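## 4. Preparing the Two-Arm Table Cell for Operation

This section describes the set-up of the Flasonell two-arm cell as installed at the Duneck site. It applies to the standard white table and to the small-parts handling routine only. Work on the control cabinet is covered in Section 7 and must be carried out by qualified electrical staff.

Revision date: 2021-01-07. Section owner: Sabina Gamage. Questions about the content of this section should be sent to the section owner in writing.

### 4.1 Before You Start

**CAUTION:** Do not reach across the table while the arms are powered. Press the emergency stop and wait for the status lamp to turn steady amber before placing or removing any part by hand.

1. Confirm that the cell has been released for set-up on the shift sheet.
2. Check that both arms are in the parked position and that the gripper fingers are clear of the tabletop.
3. Inspect the cable along each arm for kinks, flattened areas, or worn covering. A cable must hang with enough slack to allow full rotation of the wrist. Do not shorten the loop with ties.
4. Inspect the gripper fingers for chips at the tips. Replace fingers in pairs - never singly.
5. Wipe the tabletop with a dry, lint-free cloth.

**Note:** Surface marks and hairline scratches on the tabletop do not affect the routine, provided that they cannot be felt with a fingertip. Raised edges must be reported to the maintenance desk before the cell is used.

### 4.2 Placing Parts and Checking Reach

6. Place the parts on the table between the two arms. Keep the long side of a tray parallel to the far edge of the table where possible.
7. Switch the cell to manual mode and set the speed to 12 percent.
8. Jog the left arm to the part and close the gripper until the fingers make contact. Stop as soon as contact is shown on the pendant.
9. Bring the right arm in from its own side with the gripper open. Hold it short of the part until the left arm has been checked.
10. Raise the part slowly and watch for slipping. If the part turns between the fingers, lower it, open the gripper, and take a new grip closer to the middle.

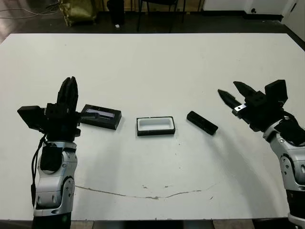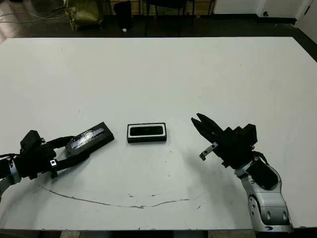
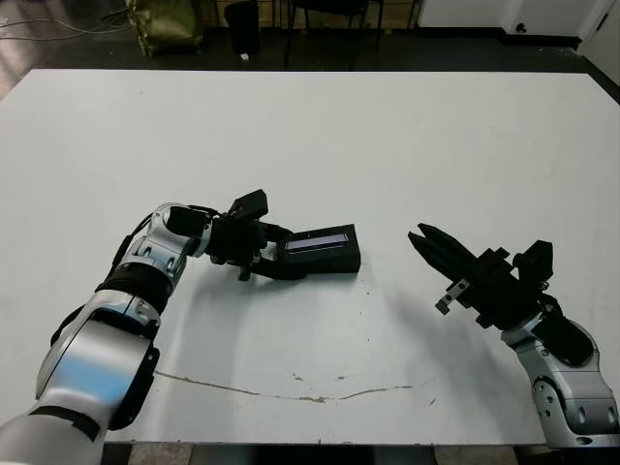
Left and right arms at the table during the reach check.

11. Return both arms to the parked position, still in manual mode.
12. Repeat steps 8 to 10 with the duties of the arms exchanged. Both arms must be able to reach the center of the table without a joint warning.

If a joint warning appears on one side only, note the joint number and go to 4.4. Do not clear the warning and continue.

### 4.3 Setting the Gripper Force

The gripper force is entered on the pendant as a whole number. The factory value is 500. For the small-parts routine the value at Duneck has been lowered to 389, following trials by Mizanur Bepari in July. The higher value left pressure marks on printed labels.

1. Open the **Tool** page and select the left gripper.
2. Enter the force value and press **Save**. The value is not stored until the page number stops flashing.
3. Select the right gripper and repeat. The two values must match.
4. Run one open-and-close cycle on each side with nothing between the fingers.

**CAUTION:** Do not raise the force to correct a slipping part. Slipping is usually the result of dirty finger pads or a grip taken too near the end of the part. Clean the pads first.

### 4.4 Correcting a Reach Fault

A reach fault on one side normally means that the base of that arm has moved. The base bolts should be checked with the Vukčević torque key supplied with the cell. Tighten them in diagonal order to 36 Nm, then repeat 4.2 from step 7.

If the fault remains after tightening, the arm must be realigned. Realignment may be carried out by Nimal Dewan or Edeltraud Hämmerli, or by a Gatis service technician. Other staff should lock the cell off and attach a red tag to the pendant.

### 4.5 Release to Operation

1. Remove all hand tools and cloths from the table.
2. Reset the emergency stop and switch the cell to automatic mode.
3. Run the first cycle at reduced speed with one person standing at the stop button.
4. Enter the force values and the result of the reach check on the shift sheet, and sign it.

The signed sheet is kept in the cell folder. A copy is sent to Halfdan Hviid whenever a value differs from the one given in 4.3.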